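Seit ich in meinem Keller wieder einen Platz zum Kleben, Nähen und Leimen habe, suche ich nach einer Unterlage, die einiges wegsteckt und die ich trotzdem ohne schlechtes Gewissen wegwerfen kann. Schneidematten sind mir zu klein, Wachstuch klebt an den Unterarmen, und Malervlies fusselt mir in jeden Lack. Jetzt habe ich seit Juli das Abdeckpapier von Galdale in Gebrauch, die schwere Sorte in Braun, und ich bin wirklich begeistert. So begeistert man von einer Rolle Papier eben sein kann!

Kurz zu den Daten: Die Rolle ist 100 cm breit, das Papier kommt ungestrichen, ohne Folie auf der Rückseite. Ich hatte vorher das von Esex, das ist spürbar dünner und wellt sich schon, wenn man nur mit einem feuchten Lappen in die Nähe kommt. Galdale bleibt deutlich ruhiger liegen. Holzleim darf man ruhig eine Weile stehen lassen, der sackt nicht gleich durch, und Acrylfarbe perlt zwar nicht ab, bleibt aber oben. Bei Öl sieht es anders aus. Leinöl geht durch wie durch Löschpapier, da lege ich immer noch eine alte Zeitung drunter (oder zwei, ich bin bei meiner Werkbank etwas eigen).

Abrollen ist anfangs eine kleine Kraftprobe. Das Papier hat von der Rolle her einen ordentlichen Drall und will zurück. Ich schneide das Stück am Abend vorher zu, drehe es um und beschwere es mit allem, was herumliegt — am nächsten Morgen ist es zahm. Wer das nicht abwarten mag, rollt es einmal gegen die Richtung auf, das hilft auch, gibt aber gern Knicke. Zum Fixieren nehme ich das blaue Kreppband von Plellava. Es hält auf dem Papier gut und geht bei mir auch nach Wochen rückstandsfrei von der geölten Buche ab. Auf dem Papier selbst darf man es allerdings nicht wieder abziehen wollen, da kommt die oberste Faserschicht mit. Muss man wissen, stört mich aber kaum.

Was ich inzwischen immer mache: die Fläche gleich mit Band in Felder teilen. Links trocknet, rechts wird gearbeitet, und Kleinteile bekommen ihr eigenes Feld.
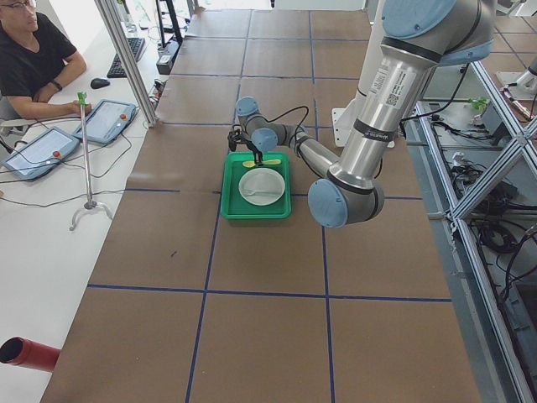
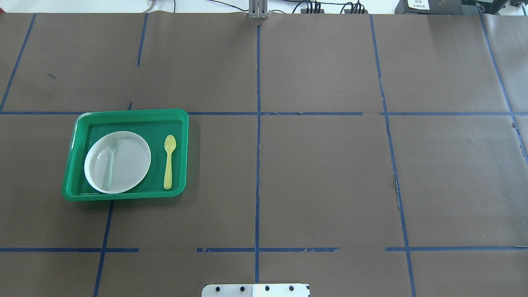 Braunes Papier, mit blauem Band in Felder geteilt.

Beim Zuschneiden lohnt sich ein gutes Messer. Mit der Schere franst das Papier bei mir an den Kanten, weil ich auf die Länge nie sauber geradeaus komme. Der Rollschneider von Hwang geht dagegen durch wie nichts, auch durch zwei Lagen. Ich habe ihn eigentlich für Stoff gekauft und gebe zu, dass die Klinge darunter leidet. Für Papier habe ich mir deshalb eine zweite hingelegt und mit einem Klecks Nagellack markiert.

Schön finde ich auch, dass man auf dem Papier schreiben kann. Maße, Mischverhältnisse, wann was angerührt wurde, alles landet bei mir direkt auf dem Tisch. Bleistift ist auf dem Braun etwas schwach, ein weicher Zimmermannsstift geht prima, Kugelschreiber sowieso. Manche Stücke hebe ich sogar auf, zum Beispiel das mit der Skizze für das Schuhregal. Filzstifte laufen leicht aus, aber für einen Pfeil oder ein Kreuz reicht es allemal.

Weniger toll ist der Anschnitt. Die ersten Umdrehungen meiner Rolle waren an einer Seite gestaucht, vermutlich vom Versand, und ich habe ein gutes Stück davon zum Anfeuern genommen. Der Karton ist für das Gewicht auch recht dünn. Und wer einen richtig glatten Untergrund braucht, etwa zum Zuschneiden von Seide, wird mit keinem Packpapier glücklich, egal von welcher Marke.

Zur Haltbarkeit: Ein Bogen liegt bei mir bis zu 2 Monate, je nachdem, was gerade ansteht. Beim Schleifen geht es schneller. Dann sammelt sich der Staub an den Bandkanten, und mit dem Handfeger reißt man irgendwann eine Ecke hoch. Ich klebe dann einfach drüber, ein paar Flicken verträgt so ein Bogen gut. Danach kommt er weg und der nächste drauf, das dauert keine Viertelstunde.

Die nächste Rolle ist schon bestellt, diesmal gleich mit dem breiteren Kreppband dazu. Falls das auf dem Papier genauso gut hält wie das schmale, trage ich es hier nach.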